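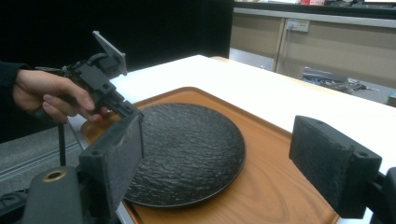 A reader wrote in to say that I'm being unfair to meal kits, that hers got her cooking again after two years of takeout, and that the price works out the same as groceries if you're strict about waste.

I believe her about the cooking. The price I have doubts about, and so I did the dull thing and kept my receipts.

I had been getting the Branon box, the dinners-for-two plan, delivered to my place in Luststead. Over the stretch I tracked, I made 13 dinners from it and paid $263. Then I cooked the same 13 dinners again with food from the Nolotwood market, using the recipe cards I already had. The second round was cheaper, and I ended up with most of a bag of rice, a jar of mustard and more cumin than one household needs. How do you count the cumin? Branon's ads count it as waste. I count it as cumin.

That's where the "same as groceries" claim gets slippery. To make it work you have to assume the shopper buys a whole bunch of parsley for one spoonful and throws out the rest. Some people do. I put mine in eggs. You also have to leave out shipping, which Branon adds on the last screen, after you've picked your meals and started to feel hungry.

The ads also say the kits save time. Maybe they save a trip to the store, but I still went, for milk and bread and cat food. The chopping is all yours. A card that promises 25 minutes seems to assume you own several very sharp knives and never look for the colander.

And the "4000 recipes" on the website? I scrolled for a good while. A lot of them are the same chicken thigh with a different sauce packet. I don't mind chicken thighs. I mind being told they're variety.

If a box gets you to the stove, fine, keep the box. I canceled mine in November and kept the cards, which are pretty good.

Last updated: November

Related posts
Does anybody need a Shibata rice cooker?
The trouble with "serves four"
Store brand butter, tested with toast
What I stopped buying in bulk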